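Shop Floor Rules & Gripes > Small cells, collaborative arms

Thread: Written rules for arms working inside open PC cases – what do you enforce?

gantry_goat
Posted 19 Feb 2020
I've been handed the job of writing the house rules for our memory and drive bench. One arm, one table, old desktops on their sides, lids off. Until now the rules were a laminated card left by Teodor Hodoroagă when he moved over to the Grusville site. The card says BE CAREFUL and has a drawing of a lightning bolt. It has served us well in the sense that it has never fallen off the wall.

What I've got so far:

1. Mains lead out of the machine and hung on the hook before the lid comes off. Not draped over the power supply. On the hook.
2. Case against the stops. If it isn't against the stops, the taught positions are a rumor.
3. Reduced speed any time the fingers are below the rim of the case.
4. Every new board layout gets a dry approach with the fingers nearly closed and nothing in them.
5. A person signs the sheet after rule 4. A person with a name, please. "Night crew" is not a person.

What am I missing? I have to send it to Mistell, who audit us in September and who enjoy a document with numbered paragraphs.

ohm_alone
Your rule 3 needs a number or it isn't a rule. "Reduced" compared to what? I have seen a reduced speed that could take your eyebrows off. Put the figure in the sheet, put it in the program, and make the program refuse to run if the two disagree.

Also force limits. A memory slot does not want to be pushed sideways at all. Ours trips low and we live with the false stops.

tinplate_annie
Disagree with ohm on force limits, or at least on the order. The limit tells you that you've already hit something. Everybody writes the force limit first because it's a setting and you can point at it in a meeting. What saves boards is clearance on the way in, and loose wires are what eats clearance. Put cables first, make it the longest rule on the page, and make somebody tie the things back before the arm moves.

ohm_alone
I didn't say first. I said also.

tinplate_annie
You said it in your second sentence after hello, and you didn't say hello.

gantry_goat
Children. Annie has a point about wires, and our cases are full of them. This is the sort of thing the rules have to cover:
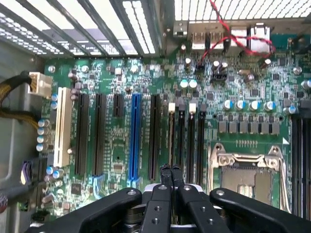
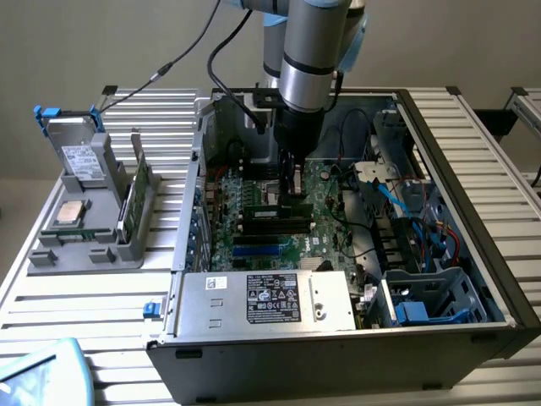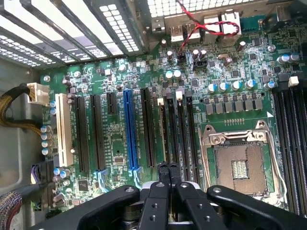 So where do I draw the line on cables? I can't have the operator tie back every wire in every machine. We'd get through about 12 machines a week and go out of business with beautiful cable management. My draft says "any wire within a hand's width of the target slot is moved or clipped before approach." Whose hand, I can already hear Annie asking.

tinplate_annie
Whose hand?

Make a gauge. We cut a block out of scrap plastic, you stand it next to the slot, and if a wire touches the block, the wire gets moved. Took an afternoon. The new people understand it without training, and the old people use it to hold the door open, but you can have two.

clustardcustard
Long-time lurker, I run three cells with the Clustard controller (yes, hence the name, no, I don't work for them).

Nobody has mentioned the arm's own cable yet. Everyone fusses over the wires in the case and then lets the lead to the gripper flap about like a dog leash. It needs its own line in the rules: route fixed, slack checked at the far corner of travel and again at the lowest point, check repeated whenever anybody changes the tool. Ours snagged the lip of a chassis on the way out. The arm was fine. The chassis came with it for a little trip.

gantry_goat
That's going in word for word, minus the little trip. Mistell have no sense of travel.

Despina_C
Hello from the quality side. I've read a lot of these sheets and the part that's always thin is the end. You have five rules for going in and none for coming out. What happens after a stop? Who is allowed to restart, and from where? If the arm stops with its fingers down among the slots, the worst thing it can do next is return home by the shortest route. Please write down:

Stop below the rim: retract straight up, slow, hand-guided or jogged, by a trained person standing where they can see the fingertips.
Then look at the slot and the latches.
Then decide whether that machine goes on or gets pulled.
Only then home.

We had 6 damaged boards in one year and 4 of them were damaged by the recovery and had been perfectly healthy up to that point. I have the photos if anyone would like to feel bad.
– Despina Cârstea

ohm_alone
This is the best post in the thread and I include mine.

I'd argue with one piece. Hand-guiding out of a tight slot is a bad idea unless your arm is very good at going in a straight line while a human leans on it. Ours isn't. The human thinks they're pulling up and they're pulling up and toward themselves. Jog only, one axis, tool frame selected, and check it's the tool frame by reading it off the pendant and not by remembering.

Despina_C
Fair. I'll take "jog only" for anything between slots and keep hand-guiding for when the fingers are clear of everything. You'd be surprised how many people pick the wrong frame, though. I'd want that as a separate tick box.

ohm_alone
I would not be surprised. I was one of them.

benchpress
Unpopular opinion: you are all writing a rule book for putting memory into old desktops. My rule is that the part costs less than the meeting. At the last place we had a binder with 1,000 pages in it and people still did what the person next to them did. Put one good operator on it and let them teach the next one.

tinplate_annie
And when the good operator moves to Grusville, you have a laminated lightning bolt.

benchpress
OK, that got me.

I still say keep it to one side of one sheet. If it has a table of contents, it's for the auditor and nobody else is reading it.

gantry_goat
One side of one sheet is the goal. The auditor can have a second sheet, with the reasons, and a nice font.

Static next, before somebody shouts. Wrist strap for the person, and the table bonded. What do people do about fingertips? Ours are whatever came with the gripper, and I've had two suppliers give me two opinions, each of which ended in a quote.

clustardcustard
Measure them. Don't trust the color; black plastic can be dissipative or it can be just black. We test the resistance from fingertip to ground when tips are changed, and write it on the same sheet as the cable check. If it fails, no parts get touched until there are new tips. Same question for anything you set loose modules or processors down in, by the way. A fixture somebody printed over a weekend is a fixture made of whatever was on the spool.

Despina_C
Seconded, and add the date of the last test to the fixture itself. A sticker on the underside. If it's in a spreadsheet, it's as good as lost by lunchtime.

tinplate_annie
While we're on fixtures: one position, one part, and the position gets a label. Somebody at Stoica told me they let the operator fill the slots "in whatever order is convenient," and then spent a day working out why the arm kept trying to install something in the wrong place. The arm was doing what it was told, which in my experience is the main trouble with them.

ohm_alone
Also empty processor sockets. If the memory is next door to a bare socket, cover the socket or keep the path from crossing it. Dropping a screw in there is a short, sad afternoon. Your rule 4 dry run should include the path out as well as in.

gantry_goat
OK, revised list. Shout if it's wrong:

1. Mains lead out, on the hook.
2. Case against stops, fixture filled per label.
3. Gauge block at the target slot. Anything touching it gets moved.
4. Arm cable: route and slack checked at far corner and lowest point, every shift and every tool change.
5. Fingertip and fixture resistance tested, dated, stickered.
6. Speed below the rim as written on the sheet. Program won't run if it doesn't match.
7. No path over a bare socket. Cover it if you can't avoid it.
8. New board layout: dry run in and out, nothing in the fingers, signed by a human being.
9. Stop below the rim: jog up on one axis, tool frame read aloud from the pendant, inspect, decide, then home.

benchpress
"Read aloud" is going to be hilarious on nights.

gantry_goat
Nights could use the company.

ohm_alone
Force limit?

gantry_goat
It's going in with 6, next to the speed. I was waiting to see how long it took you.

tinplate_annie
I'd swap 3 and 4. If you've just changed the tool you want the arm's cable sorted before you go fiddling in the case. And 8 should say what counts as a new layout. Same model with a different revision of the board? I say yes, new. The slots can shift by a hair and a hair is plenty.

Despina_C
Yes to revision counting as new. For 9, name the trained people on the sheet. By name, same as your signature rule.

clustardcustard
Disagree about revisions. If the mounting holes and slots measure the same, you're making people do a dry run for a different sticker. Measure first, dry run if it's off.

tinplate_annie
By the time you've measured it you could have done the dry run and had a coffee.

gantry_goat
I'm going with Annie on that one because I own no calipers I trust. Swapping 3 and 4 now. Draft goes to Mistell after lunch tomorrow, and I'll post whatever comes back with red pen on it.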